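Horham Hall kitchen and meeting room: closing inspection
Inspected by: Celina Ostrowski
Date: 10th April

1. Fire extinguisher, kitchen. OK. Gauge in the green, tag current to November.
2. Exit sign over back door. FAIL. Battery backup went out after 5 minutes. Replacement ordered from Zutik.
3. Stove shutoff. OK.
4. Hot water at hand sink. OK, 100 degrees F.
5. Tables and loose items. See comment. 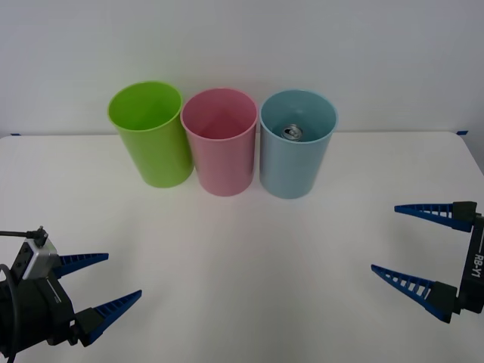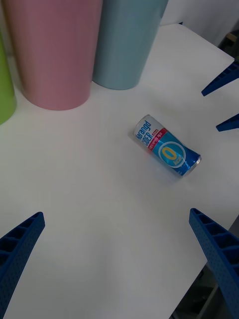 Item 5. White tabletop with plastic cups, both photos. Drink can on its side, second photo.

Comment: Cups go back in the cabinet, cans in the recycling bin. Wipe down before stacking tables.

6. Folding chairs. 9 checked, 1 with a loose rivet. Tagged and moved to storage.
7. Floor mats. OK. Corner by the pantry still curls, tape it again.
8. First aid kit. Short on gauze and burn gel. Menaka Herath to restock.
9. Back steps handrail. Loose at bottom bracket. Repair within 14 days.

Recheck items 2, 6 and 9 before the next rental.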